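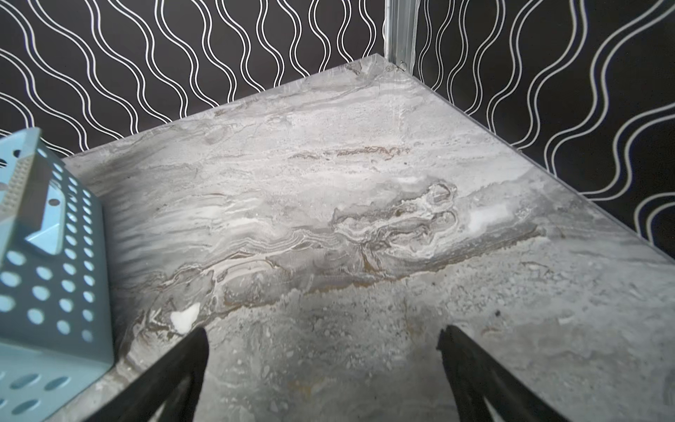
The view from the right-hand arm, or so the screen said.

I only went to the open day at Skillimero because my sister had two tickets and a bad knee. She'd been looking forward to it since September and then she couldn't do the stairs, so she gave me both tickets and told me to bring somebody nice. I didn't have anybody nice. I gave the second one to a man outside the station who was looking at the poster, and he said thanks and went off in the other direction, so I don't know what he wanted it for.

The building is out past Clislow, on the road where the carpet warehouses are. I'd pictured something tall and white. It was brick, with a bike rack and a vending machine in the lobby that only took exact change, and a girl at a folding table who wrote a number on a sticker and pressed it onto my coat. I was visitor 246. I kept that sticker on the whole day, and I found it again much later on the inside of a scarf, but I'm getting ahead of myself.

They took us around in groups. Ours was mostly families, plus a couple in matching green jackets who had clearly been to this kind of thing before and kept nodding before the guide got to the end of her sentences. First we saw the cafeteria (I'm not kidding, it was on the tour), then a hallway with framed patents, and then we went up the stairs my sister couldn't have managed and into a long room with booths down one side.

Each booth had a name taped to it. Lockwood was shut for the day. The one next to it was Wendumura, and that's where everybody bunched up, because that one was doing groceries.

I should say what I do for a living, or did then. I packed fruit. Eleven years at the same plant, strawberries and raspberries in summer, citrus the rest of the time, standing at a belt with my hair in a net. So when the guide said "our next station handles produce" I felt my ears go hot, the way they do when somebody says your name in another room. My sister hadn't mentioned produce. I think now that she knew. I think it's why she wanted me to come with her in the first place, and she'd have stood next to me and said something rude at the right time, and I'd have been fine.

I worked my way to the front, which is easy if you say excuse me and don't wait for the answer.

The first thing I noticed was how fancy they'd made it. The floor of the thing was done up like marble! Gray and white, swirly, like the counter in a bank. And black walls with white wavy lines going all the way around, so that after a minute I felt a little seasick. I've worked on steel and I've worked on rubber, and once for a whole winter on a piece of plywood with a towel over it. Strawberries on marble. I wanted to tell somebody.

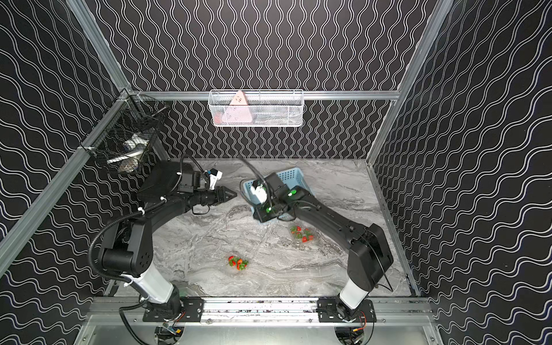

"Does it squash them?" a boy beside me asked, and the guide laughed and said that was everyone's first question.

It wasn't mine. Mine was about the turn of the wrist. When you pick up a berry you don't really pinch it, you sort of let it roll into your fingers, and you've felt the soft side before you've decided anything. I can do it in the dark. I've done it asleep, according to my ex-husband, who said I used to sort the blanket. So I stood there watching those two black arms and I wasn't looking at the berries at all. I was looking at the wrists.

The right one moved over the blue basket and stopped. Then it moved a tiny bit more and stopped again. You could hear it, a small sound like a zipper on a purse. The couple in green jackets nodded. I realized I was holding my hand out in front of me, down low by my coat pocket, turning it the way I thought the arm ought to turn, and the boy was looking at my hand and not at the booth.

"Are you doing it?" he said.

"Doing what?"

"Making it go."

I told him no. He didn't believe me. He looked at my hand and he looked at the arm, and right then the arm turned, just a little, the same way I had. I know it was chance, and I knew it then too. But I'd be lying if I said I didn't try it again.

So I tried it again. I tipped my wrist left. Nothing. I tipped it right, and there was the zipper sound, and the arm went right. The boy grabbed his mother's sleeve and said, very loudly, that the lady with the sticker was driving the robot, and the whole front row turned around to look at me. I put my hand in my pocket as if I'd stolen something.

The guide was nice about it. She came over afterward, when the group was drifting on toward the gift table, and asked whether I had any questions. I said I had packed fruit for eleven years. I hadn't planned to say it. She didn't make the face people make — she asked me how I could tell a bad one, and I started explaining, and I got as far as the part about the shoulder of the berry, up under the leaves, where it goes first. Then I noticed she'd taken out a pen.

I stopped talking. I'd like to say I had a reason. It was the pen, I guess. For eleven years I'd told that to every new girl on the line for free, and I never minded, and now there was a pen and I couldn't get the next word out.

"You could come back," she said. "We pay people to come back." And she gave me a card with a phone number and the word Wendumura on it, and a tote bag.

I rode the bus home with the tote bag on my knees. It was raining by then and there were 3 of us on board, all sitting far apart. I did the wrist thing a few times against the strap. Left, right. A roll into the fingers.

My sister was on the couch with her leg up and the TV on mute. She'd saved me some soup. She wanted to know everything, so I told her about the vending machine and the patents and the man who took the ticket, and she kept saying "and then what," until finally there wasn't anything left but the booth.

"Were they any good at it?" she said.

I told her they were careful. She waited for more, and when she didn't get it she held out her hand for the card, read both sides, and put it under the fruit bowl where the bills go.

"Eat your soup," she said.

The card was there all through the next week. I moved it whenever I wiped the counter. On the last morning before my shift changed I took it out, and I called from the hallway with my coat on, and when somebody picked up I said I was visitor 246 and I'd stopped in the middle of a sentence.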